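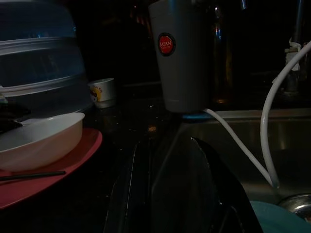 Häufige Fragen zum Auftischfilter in der Teeküche Gotutitz

Ein Wasserfilter neben der Spüle ist ein Gerät, das man einmal anschließt und über das man danach jahrelang diskutiert. Unserer hat einen runden roten Aufkleber mit der Aufschrift »JAPAN« und »QUALITY«, was offenbar als Bedienungsanleitung gedacht war. Den Rest haben wir hier zusammengetragen, Stand 16. Oktober 2019.

Darf ich den Filter auch benutzen, wenn ich nur zum Altum-Kurs im Haus bin?
Ja. Wer Durst hat, muss keinen Mitgliedsausweis vorlegen. Wer danach sein Glas spült, wird sogar gern wiedergesehen.

Wozu die zwei weißen Schläuche?
Einer bringt das Leitungswasser hin, der andere das gefilterte zurück. Welcher welcher ist, merkt man spätestens beim Aufdrehen. Bitte nicht knicken, nicht verknoten und nicht mit Wäscheklammern an der Wand befestigen. Letzteres kam vor.

Kann ich heißes Wasser durchlaufen lassen?
Nein. Der Einsatz verträgt es nicht, und der neue kostet 44 Euro. Für heißes Wasser gibt es den Wasserkocher, der sich über Aufmerksamkeit freut.

Schmeckt das Wasser wirklich besser?
Ravindra Pathak sagt ja. Seine Frau sagt, er habe bei der Blindverkostung zweimal auf das ungefilterte getippt. Wir geben das hier wertfrei weiter.

Wann wird der Einsatz gewechselt?
Nach 3.000 Litern, spätestens aber im Dezember. Wer der Meinung ist, es sei schon früher so weit, schreibt das bitte auf den Zettel am Kühlschrank und nicht mit Filzstift auf das Gehäuse.

Nach dem Urlaub kommt das Wasser trüb. Ist das gefährlich?
Meistens ist es Luft. 2 Minuten kalt laufen lassen, dann noch einmal hinsehen. Bleibt es trüb, nicht trinken und Bescheid geben. Die Pflanze am Fenster ist kein Testlabor.

Darf ich in der Spüle Geschirr stehen lassen, solange der Filter läuft?
Der Filter hat nichts dagegen. Alle anderen schon. Außerdem landet das Schlauchende dann gern in einer Schüssel mit Resten von gestern.

Es tropft. Wen rufe ich an?
Zuerst das Wasser zudrehen. Dann Ravindra, Durchwahl 210. Er hat passende Dichtungen von Jaiswal in der Schublade, gleich unter den Teelöffeln, die keiner zurückbringt.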